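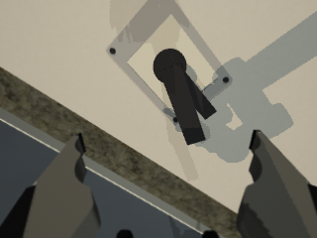
Black angular piece on a pale surface, seen from above in a computer-rendered view.

March 19, 2018
By the site editor

The Ekbridge Indie Games Fair fills two floors of the old corn exchange, and the line was already down the steps when the doors opened at ten. Entry was free before noon. There were 37 tables this year, most of them with one laptop and one tired developer.

I started upstairs with Mtshali, a side-scrolling platform game set in a flooded mine. The demo has four levels and takes 20 minutes if you don't get stuck on the second lift, which I did. The jumping feels good. The swimming doesn't, and the developer at the table said it is being redone before the May release.

Next to it was Prirner, a turn-based game in which you run a railroad in a country with no flat ground. It is slow and I liked it a lot. The text is too small to read on a laptop, and there is no way yet to save in the middle of a turn. The full map has 52 stations. The demo lets you reach six.

Downstairs was louder. Cleteo, the company behind the free level editor of the same name, had the biggest stand and gave a talk at two o'clock. The new version handles sloped floors and rooms stacked on top of each other, and it will load maps with up to 2,000 objects. During the talk it held 60 frames per second until water was switched on, and then it dropped badly. They said this was a known problem. The editor stays free for hobby use.

The retro corner had six old machines and a long wait for each of them. I gave up and got a sandwich.

Food is poor and the upstairs room gets hot by mid-afternoon, so go early. Parking behind the building was full by eleven, but the bus stops across the street. Most of the demos can be downloaded from the fair's site until the end of May.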